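Workstation Refurbishing: Where We Stand

The old Stadgate workstations are finally getting their turn on the bench. The first 40 came over in January and sat on pallets until the laptop backlog was cleared. Dorin Cârstea has been working through them at the Montoya building with the same routine for every tower: lay it on its side, take the cover off, pull the memory, then open the socket and lift out the processor. Memory and processors go into labeled trays with the tower's number on the tray, so that a bad stick can be traced back to the machine it came from.

Most of the boards are Dell, with one processor socket and eight memory slots split into two banks. Both banks have to be emptied before testing starts. We had been leaving one bank filled to save time, and it made faults harder to find.
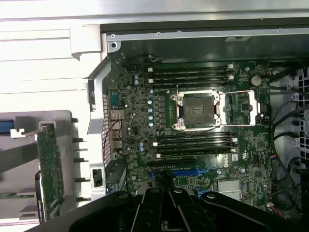
Please take care with open sockets. The contacts bend easily and we can't repair them here. If you need to step away, lower the load plate and put a plastic cap on it. Caps are in the second drawer under the bench. Don't use tape. The screws from the side rails go in the magnetic dish and stay with their own machine.

Memory that passes is going to the Vatotus reading rooms, where the desktops are short of it. So far 192 sticks have been tested and bagged. Anything that fails goes in the gray recycling bin, along with dead power supplies.

We still need thermal paste and anti-static bags. Aoife Fahy has put in an order for 2,000 of the small bags, and they should be on the shelf by the end of the month. Until then, reuse the ones in the box by the door if they have no holes.

Bench time can be booked on the sheet outside the storeroom. Mornings are mostly taken, but afternoons are open.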